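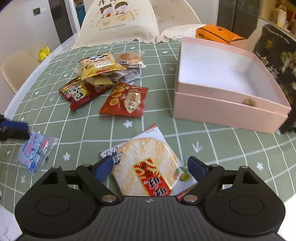 How long do rice crackers stay crisp once the bag has been opened?

Two days on the counter in a humid kitchen, closer to nine in a tin with a lid that really fits.

Snacks and Pantry > Storage > Stale cracker thread (moved from General)

terkby_tenant
Posted August 12, 2024
Putting the short version up top for people who only read the first line, meaning all of you. I live in Terkby, where the air in summer is basically soup, and I've been leaving crackers in various containers and eating one from each every evening. Rolled-down bag with a clothespin: bendy by the second night. Zip bag with the air squeezed out: okay until day five. Old cookie tin: nine days before I noticed anything, and by then I was mostly eating them out of duty.

These were the big plain puffed kind. The thin glazed ones seem to hold up longer, but they never last long enough in my house to be studied.

crumbledore
Nine days? My tin doesn't do that. My tin has a dent in it the size of a thumb, though, so maybe this is a dent problem.

saltlick19
It's a dent problem.

pantry_goblin
I'm going to disagree with the whole premise. You don't need to keep them crisp, you need to know how to bring them back. Oven at 250, single layer, five minutes, then leave them on the rack until they're completely cool. People pull them out warm, decide they're still soft, and throw them away. They firm up as they cool. I've revived crackers I would have been embarrassed to feed to a duck.

terkby_tenant
I'm not turning on the oven in August to rescue a cracker.

pantry_goblin
Then wait for October.

villca_or_bust
Toaster oven works and won't heat the whole apartment. Don't use the microwave. I know somebody is about to say microwave.

mister_damp
Microwave works fine. Short bursts, paper towel underneath.

villca_or_bust
There he is.

mister_damp
It does, though. Mine come out crunchy. You have to let them sit, same as the oven ones. If you go too long you get a brown patch in the middle that tastes like a burnt broom, so don't go too long.

crumbledore
Has anybody tried the Riltier canister with the pump lid? My sister-in-law swears by it, but she also swears by magnets.

saltlick19
Had one. The pump is satisfying for a week and then the gasket picks up crumbs and you're pumping air in a circle. I went back to a jar with a clamp lid and threw in the little moisture packet from a seaweed snack. Works better and I can see what's left, which is a mixed blessing.

terkby_tenant
Are you reusing the packets? I thought they gave up after a while.

saltlick19
They do. I swap it out every time I finish a pack of seaweed. It's a whole ecosystem over here.

prikow_pete
Fridge. My family always kept them in the fridge.

pantry_goblin
The fridge only helps if they're sealed tight, and if they're sealed tight you didn't need the fridge. Also, open the container while it's cold and you get moisture settling on everything. Also they taste like onion.

prikow_pete
I like onion — and so did everyone I grew up with.

villca_or_bust
Freezer is a different story. I freeze half the pack the day I open it, double bagged, and let the bag come up to room temperature before I unseal it. No complaints so far.

terkby_tenant
Okay, freezer goes on the list. I'll run it against the tin with the next batch and post the results if I don't eat the evidence. Still not doing the microwave.

mister_damp
Your loss. Paper towel underneath.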